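Ellari Drinks Service
Home | About us | Prices | Areas we cover | Contact

About us

Ellari sets up and looks after drinks stations. Juice, iced tea, cold brew, cider in December, plain water if that's what you want. Offices mostly, then schools, two hotels, church halls, the odd wedding. You get the dispenser, the glasses, the tray underneath and somebody who comes back to clean it. That last bit is really the business.

We started in Narstead with one van and a borrowed walk-in cooler behind a bakery. First customer was a dental office. They wanted cold water and lemon in the waiting room and were tired of buying bottles. We still go there every week.

Page last updated Thursday, October 1, 2020. Prices are on their own page now, please look there and not at the old flyer.

What we do

Short version - we bring it, we fill it, we clean it, we take it away.

Long version. You tell us how many people, how long, and what kind of room. We tell you how many dispensers. Up to 200 guests is usually easy. Up to 300 is fine with a week's notice. Past that call us, don't fill in the form, the form gets confused.

Regular customers go on a route. The route driver has a key or a door code or knows who to ring, swaps the empty for a full one, wipes down, checks the spout, leaves a slip. Takes a few minutes if the elevator is working.

Event customers get a setup and a pickup. We can stay and pour if you like but most people don't need it. A dispenser is a pretty simple thing. Glass under the spout, open it, close it.

Last year we did 3,841 visits, counting routes and events together. We only know this because the insurance people asked.

The equipment

We rent two lines. The Dosell is the tall one and it's what most offices pick. The Fleury is shorter and wider, better for a low shelf or for kids who can't reach up. Both come with a tray. Please use the tray. We have replaced a lot of tablecloths.

Things people ask us about the equipment:

Does it need power? No. Cold comes from an ice core we put in at fill time. Good for a morning, less in a hot room.

Can we put our own drink in it? Yes on events, if it has no pulp and no milk. On routes we'd rather fill it ourselves so we know what's been in there.

Can it go on a round table? Sure. Put it far enough in that the whole tray is sitting flat and leave space in front for hands. A folding table is ok if the legs lock.

Is it heavy? Full, yes. Ask us to move it. Really.

Glasses

We use real glasses whenever the customer lets us. Ribbed tumblers are the favorite, they are easy to hold on to and they look nice with something golden in them. Paper cups for schools and for anything next to a pool.

Glasses come in racks, and go back in the same racks. No need to rinse, just empty them out. Broken ones - tell the driver, we expect a few and there's no charge for a few. If a whole rack goes over we'll talk.

Small pours are fine by the way. People new to a drink tend to take a taste first, then come back for a full one. We plan for that when we work out how many glasses to send, so it looks like we've sent too many. We haven't.

How we keep a station clean

This is the part we get fussy about. Every driver learns it the first week and it's taped up inside the vans. Four steps, same order each time.

1. Spout first. Close it, wipe the tip with a clean damp cloth, then run a little of the drink through into a glass. Look at it against the light. If there's anything floating the whole unit comes back with us and you get another one.

2. Glass under the spout, just in front. Don't knock the rim on the valve, that's how both of them get chipped. Pour low and slow and most of the drips land on the grate where they belong.

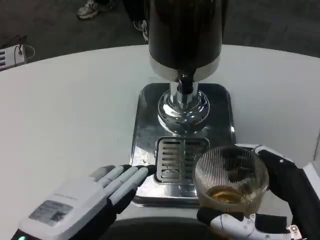
3. Grate and tray. Lift the grate out and wash it both sides, the slots hold on to more than you'd think. Stainless shows everything - smudges, water spots, a thumb print from last Tuesday. Warm soapy water, rinse, then dry with the blue cloth. Not the yellow cloth. The yellow cloth is for tables.

4. Body and base last, top to bottom. Dry cloth on the glossy part, then the metal band, then round the base. After that wipe the table and have a look at the floor, specially on carpet. Sticky carpet is our problem and not yours if it's under our dispenser.

Where we go

Narstead and the towns you can reach without getting on the toll road. We do go further for events, there's a mileage charge and it's listed with the prices. Routes stay local so the drinks stay cold.

Deliveries start early. If your building doesn't open until later then say so when you book, otherwise the van will be sitting outside and the driver will be calling you at breakfast.

Working here

Drivers, fillers, and a wash room crew. Everybody does a stint in the wash room when they join, including the office. Training is paid. Shoes need to be closed and have some grip, sneakers are fine, the wash room floor is wet most of the day. We hire ahead of December becuase that's when the cider orders land, all in the same two weeks.

No experience needed. A clean driving license for the route jobs.

Booking

Use the form for anything normal. Phone for big events, same week events, or anything outdoors. Tell us:

the date and the times the room is open
how many people, a guess is ok
what you want to drink
stairs or elevator
who will be there to let us in

We write back the same day if we get it before lunch. If you haven't heard by the next morning check your junk folder, then ring us, our emails do end up in there alot.

Prices | Areas we cover | Jobs | Contact
Ellari Drinks Service, Narstead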